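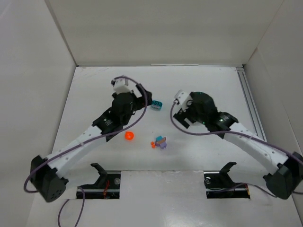
Fig. 1. Two arms over a white work surface, four small objects between the grippers.

Content Planning and Distribution
Handout 6: Building a content brief and an editorial calendar
Course lead: Ludmila Vondráček. Seminar groups: Zdislava Machala.

Read this before the Monday seminar. Bring a draft brief for one piece of content, in the format given in section 2. Drafts on paper are fine.

1. Scope

Last week covered audience segments and the difference between a segment and a persona. This handout assumes both terms. It deals with the document that sits between the plan and the finished piece (the brief), and with the schedule that holds the briefs together (the calendar). Paid promotion is left for Handout 7, apart from a short note in section 5.

A brief is a written instruction to whoever makes the piece. It is usually one page. If it runs to three pages, the writer or video editor will read the first and skim the others, and the constraints tend to be on the third.

2. Parts of a brief

Working title. Used for filing. It does not have to be the published headline and should not be argued over at this stage.

Segment. One segment, named as it is named in the plan. If two segments are listed, write two briefs or pick the larger one.

Task. What the reader or viewer is trying to get done when they meet the piece. State it as a verb phrase: "compare two service contracts," "find out whether the part fits."

Single message. One sentence. The test used in this course is whether a second person can repeat the sentence after reading it once.

Evidence. The sources, data or interviews the piece will rest on, with the name of the person who can confirm each one. Unconfirmed evidence is marked "open" and carries a date by which it must be settled.

Format and length. For text, a word range. For video, a running time. For audio, a running time and the number of voices.

Channel. Where the piece appears first. Secondary channels go on a separate line, with any changes of format they require.

Next step. The action offered at the end. One action. "Learn more" is not accepted as a next step in coursework.

Measure. The figure that will be read after publication, and the day on which it will be read. See section 4.

Owner. One name. Departments do not count as owners.

3. Worked case: Trollier

Trollier sells replacement seals and gaskets to small workshops. Its marketing team had 104 published articles on the company site when the audit was made in October. The audit sorted them by segment and by task.

Results of the sort:
Articles with a clear segment and a clear task: 50
Articles with a clear segment but no task: 48
Articles with neither: 6

The middle group is the one of interest. These were mostly company updates and general pieces on trends in manufacturing. They were addressed to workshop owners, and a workshop owner would recognize the subject, but there was nothing in them that the owner could use on a given day. Traffic to this group came almost entirely from Trollier's own newsletter. Search traffic went to the first group.

The team did three things. It removed the six articles with neither segment nor task. It merged most of the middle group into longer reference pages, each built on a task. It then stopped commissioning without a brief. The third step met the most resistance, mainly from sales staff who were used to asking for an article by email and getting it the same week.

Points for discussion:
The audit judged tasks from the text alone. What would interviews with workshop owners have changed?
Was removing the six articles necessary, or would leaving them in place have cost nothing?
Who should have the authority to refuse a request from sales?

4. Measures

A measure is chosen before publication. A measure chosen afterward will be the one that looks best, and it cannot be compared with anything.

Reach measures (impressions, unique visitors, downloads) count how many people had the chance to meet the piece. Attention measures (time on page, scroll depth, share of video watched) record how long they stayed with it. Action measures (sign-ups, quote requests, calls) count what was done next. A brief names one measure from one of these groups. Others may be recorded but are not used to judge the piece.

Attention measures need care. A long time on page may mean that the text is useful or that the answer is hard to find. Grondisach, a supplier of heating controls, had a help page with a high average time and read this as a success. Calls to the support line on the same topic were rising over the same period. After the page was rewritten with the answer in the second paragraph, time on page fell and so did the calls. The brief for the original page had no measure line at all.

5. The calendar

The calendar lists briefs by publication date. Minimum columns: working title, owner, segment, channel, status, date due, date published, date to be measured. The last column is the one most often left out.

Status takes one of five values: proposed, briefed, in production, in review, published. Avoid extra values such as "nearly done." An item that has been in review for more than two weeks goes back to its owner with a question - is the brief still right?

Balance is checked by segment, then by channel. In the Beneš exercise from last term, 55 percent of planned items were aimed at existing customers although the plan gave priority to new ones. The imbalance could not be seen in the weekly view and was plain when the quarter was sorted by segment.

Leave open slots. A calendar filled to capacity cannot take a late item without moving an earlier one, and moved items are often dropped.

Note on promotion: if an item has a paid budget, enter the amount in the calendar and not in the brief. The person making the piece does not need it.

6. Exercise

Warkeo is a bicycle rental service that wants to reach hotel managers. It has a newsletter, a site with a small blog, and no video. Write one brief for Warkeo using all ten parts from section 2. Then place it in a four-week calendar with at least five other items, which need only a title, a segment and a channel.

Marks are given for the task line, the single message and the measure. Layout is not marked. Late drafts go to Zdislava Machala and are discussed in the following seminar if there is time.

Terms to know: segment, task, single message, owner, reach measure, attention measure, action measure, open slot.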